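Careers > Open calls > Paid participants
Search openings Enter keyword Go
4 min read

Paid participants wanted - remote arm operators, simulated tabletop tasks

Fokolo is looking for people to drive a robot arm. On screen, from home or from our Cladgate office. No robotics background needed. We pay for your time, including the practice.

Short version: you sit at a computer, you steer a simulated arm with a hand controller, you do a small job on a table, you reset, you do it again. Recordings go to our learning team, who train a policy on them. Call ref 3469, please put it in the subject line or your mail gets lost.

Sessions start in February and run until we have enough good demos.

What you'd be doing

Mostly pick and place. Small objects, a tray, an arm with a two-finger gripper. You bring the gripper to the object, close, lift, move it to where the task card says, open, back off. Sounds easy. First hour is usually clumsy, that's fine and it's paid.

The controller moves the gripper, not the individual joints. Move your hand left, the gripper goes left. The software works out the elbow and the rest. There's a clutch button - hold it to move the arm, let go to rest your hand without anything moving. You will forget the clutch. Everyone gets the hang of it by the second session.

We need a mix of tasks, and some people will also do a bit of hand guiding on the real arm in Cladgate (you hold the wrist and walk it through the motion). Optional, separate sign-up, say so in your mail if interested.

Most of the work is in the simulator though. The tray task is what new people start on. Small yellow-orange object in a shallow white tray, arm coming in from above with the gripper pointing straight down. The tray can sit at an angle to the table so don't expect to line everything up with the edges - turn the wrist or come in on the diagonal, your choice. We want to see different ways of doing it. 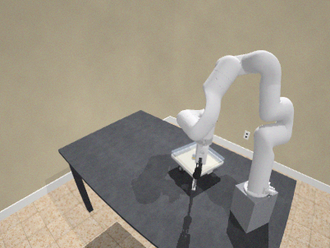

What a good demo looks like

- One smooth go from start to finish. Slow is OK, stopping dead for ten seconds is not
- Gripper stays clear of the tray rim on the way in
- Object is held before you lift, no flicking or dragging it along the floor of the tray
- If you fumble, recover and carry on. Don't delete it. We keep recoveries and tag them, they're useful
- Only delete if the sim freezes or you got called away
- End with the gripper open and well above the table

Each session is 2 hours with a break in the middle whenever you like. Around 219 demos per person is what we hope for over the whole call, but you're paid by the hour and not by the demo, so please dont rush.

Who we're looking for

- 18 or over, allowed to do paid casual work where you live
- Steady hands and some patience with repetitive stuff
- Left-handers very welcome, we are short of them. The controller works both ways round
- Comfortable reading task cards in English
- Gamers fine, non-gamers fine. We'd like both
- Normal or corrected vision. Depth is hard to judge on a flat screen, so we give you a second view you can switch to

For home sessions you need a reasonably recent laptop or desktop, a wired connection if you can manage it, and a clear bit of desk. We mail you the controller and a prepaid label for sending it back. Valau (our recording app) has to be installed before the first session, link comes with your confirmation.

What gets recorded

Controller motion, arm motion, gripper open/close, the simulated camera views, and timings. No webcam, no microphone. Your name is kept apart from the recordings and you get a participant code instead. You can pull out at any point and you still get paid for hours done. If you want your demos removed tell us within 7 days of the session - after that they've gone into training and we can't seperate them.

Pay

Hourly, same rate for practice and recorded sessions, paid monthly. Rate is in the info sheet, which we send to everybody who writes in. Travel to Cladgate is refunded for the hand guiding sessions, keep your ticket.

How to apply

Mail the participant desk through the contact form. Tell us:

1. Home or Cladgate, or either
2. Which hand you'd use
3. Mornings, afternoons or evenings
4. Any experience with controllers, cranes, drones, whatever - "none" is a perfectly good answer
5. Interested in hand guiding, yes or no

No CV. A few lines is plenty. We reply to everyone, usually inside a week, with the info sheet and a consent form to read before you commit to anything.

If you took part in the Ó Conaill drawer study with us last year you can apply again, but mention it so we can skip the intro session. Places are filled as mails come in.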